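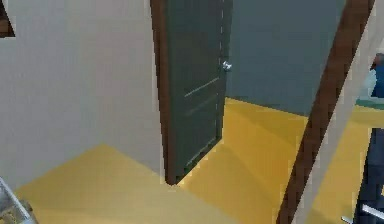
Pantelis Ververidis told me I was going to regret the yellow. He wrote in after my April column, the one where I mentioned I was thinking of painting the hall floor, and his letter ran to four sides. Strong colour underfoot, he said, was something you fell for in a shop and then had to walk across every morning with a cold. He'd had a red kitchen floor for 2 years and by the end of it he was eating his breakfast standing up in the garden.

I've kept the letter. It's on the fridge, next to the paint card he was warning me about.

I should explain that I grew up in a house where everything below knee height was brown. Brown carpet, brown lino, brown mat by the back door with a browner patch where the dog lay. My mother's view was that floors were for hiding things, and she was good at it – you could drop a whole mug of tea in our front room and all anyone would notice was the noise. So when I finally had boards of my own (narrow, gappy, full of somebody else's staples) I went a bit mad. I wanted something you could see from the street.

The first pot was from Dernard and it was called Falcão, and I bought it purely for the name. It looked like custard on the lid. On the boards it looked like custard that had been left out, and I had done half the hall before I let myself admit it. My sister came round, stood on the bottom stair in her socks and asked if it was the undercoat. I said yes. Then I had to go and buy another colour.

If you've never painted a floor, the thing that takes the time is the getting ready. I pulled 138 staples out of that hall and I know because I dropped them one by one into a jam jar and counted them afterwards, at midnight, with a glass of wine, like a miser. Then there's the sanding, and the hoovering, and the wiping, and the finding that the cat has been through. I did the sanding by hand for the first evening out of some idea that it would be peaceful. It wasn't! I hired a machine from a place in Nonton the next morning and it was the best money I spent on the whole job.

The shop in Nonton is worth a trip anyway. It's down a lane behind the church and it sells tools at the front and paint at the back, and the woman on the till will mix you anything if you bring her something to match. I took her a mustard jar lid. She held it up to the window, then under the strip light, then up to the window again, and asked which way my hall faced. North, I said. She put in more red than I'd have dared and told me to trust her, and to give it a proper day between coats.

I gave it most of a day. There is a footprint by the meter cupboard that will be there until I die.

The walls were where I nearly came unstuck. I'd planned on white, a good clean white, and it turned the whole place into a fast food counter. What you want next to a loud floor is something quiet with a little bit of warmth in it, and I went through six sample pots finding that out, all of which are now in the shed going solid. The one I ended up with is a grey so pale you only notice it's a grey when you hold a sheet of paper to it. In the evenings it goes nearly pink. I did not expect to have feelings about a grey.

I wrote all this back to Pantelis Ververidis, at some length, and he answered by return. He was pleased about the walls. He still thought I was wrong about the floor, and he wanted to know what I'd done for doors, which was a sore point, as I'd left them exactly as they were. Mine are the old heavy kind with about nine layers on them, and I'd been quoted 449 pounds to have two dipped and stripped at Hamositz, and 900 for the lot. I had a lie down after that phone call. In the end I sanded the worst of the drips off and I'm living with cream, which is a colour I chose in no sense at all.

Dark doors, he says. He says it in every letter now. Go dark on the doors and the floor will calm down of its own accord. He has a green in mind and he's sent me a scrap of it, torn off the corner of something, and I've had it taped to the airing cupboard since we last wrote. I walk past it with the washing and I look at it sideways.

I haven't told him, but I've been back to Nonton for the pot. It's sitting on the bottom stair with a brush across the lid, and I'll start when the weather's dry enough to have the windows open.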